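ドライブベイ

ドライブベイ(英: drive bay)は、コンピュータの筐体内に設けられた、記憶装置などを一定の位置に固定するための区画である。寸法は装置の規格に合わせて定められており、異なる製造者の筐体と装置を組み合わせて使用することができる。

概要
デスクトップ型の筐体では、主に5.25インチベイと3.5インチベイが用いられてきた。前者は光学ドライブ、後者はハードディスクドライブやフロッピーディスクドライブの取り付けに使われる。前面パネルに開口部をもつものをオープンベイ、もたないものをシャドウベイと呼ぶ。ベイの呼称は収容する媒体の大きさに由来し、区画そのものの幅とは一致しない。5.25インチベイの幅は146ミリメートル前後である。

固定方式
装置の側面または底面にあるねじ穴を利用し、ベイの側板にねじで留める方式が古くから一般的である。取り付けには筐体の側面パネルを外す必要がある。

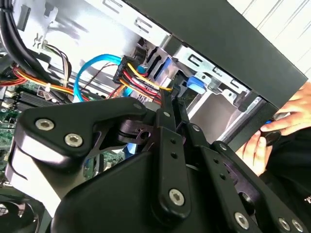

ねじには、インチ規格のものとミリ規格のものが混在する。3.5インチのハードディスクドライブでは主にインチねじ、光学ドライブや2.5インチの装置では主にミリねじが使われ、誤って用いるとねじ穴を損なうことがある。工具を必要としないレール式やレバー式の固定具を備えた筐体もあり、振動の伝達を抑えるためにゴム製の緩衝材を挟む設計もみられる。

変換と増設
小型の装置を大型のベイに収める場合は、変換マウンタを使用する。5.25インチベイには、カードリーダーやファンコントローラーなど、記憶装置以外の機器が取り付けられることもある。

動向
光学ドライブの利用が減少し、基板に直接装着するM.2規格の記憶装置が普及したことに伴い、5.25インチベイを省いた筐体が増加した。一方、サーバや業務用の保存装置では、稼働中の交換に対応した前面着脱式のベイが引き続き広く採用されている。

関連項目
ハードディスクドライブ
光学ドライブ
ホットスワップ
PCケース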